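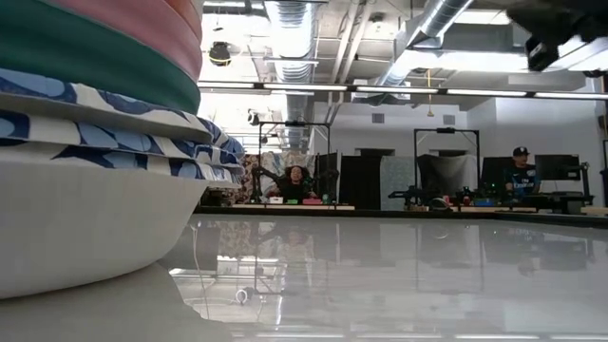 Handout 5: Stacking and nesting tableware

Most housekeeping guides treat stacking as solved. Put like with like, biggest at the bottom, done. I am not convinced, and the reading for Monday gives you reasons to doubt it too.

The Lullstead leaflet claims a "nesting score" out of 100 for each range of bowls. It never says how the score was reached. The Midtbø range gets 17 points more than Rendico, yet both were tried with one shape of bowl only. Ask what happens in a cupboard where the sets are mixed - as they are in nearly every house.

Points to check in any stacking advice:
- Is height limited, or only number?
- Are patterned and plain pieces treated alike?
- Where does the hand go when lifting?

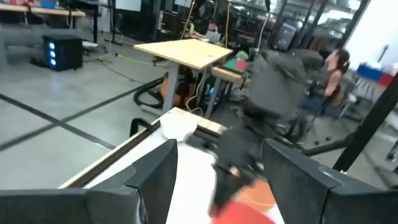
Proler's rule is that a bowl should never be left out alone, as single pieces get knocked. The evidence is thin. A round white bowl-like object standing by itself towards the back of a table, like this one, may be safer than the seventh in a pile. Proler counts breakages but not how often each piece was handled, so the figures tell us little.

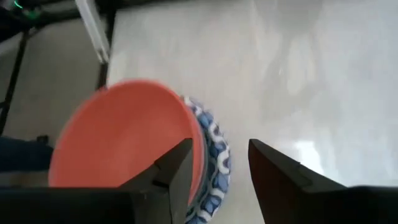

One student last term objected that mixed plates are fine so long as the curves agree, and that colour and pattern are a distraction. Possibly. I would still like to see it tested over more than 7 pieces.

For next time: read section 5 of the leaflet and mark every claim that has no source.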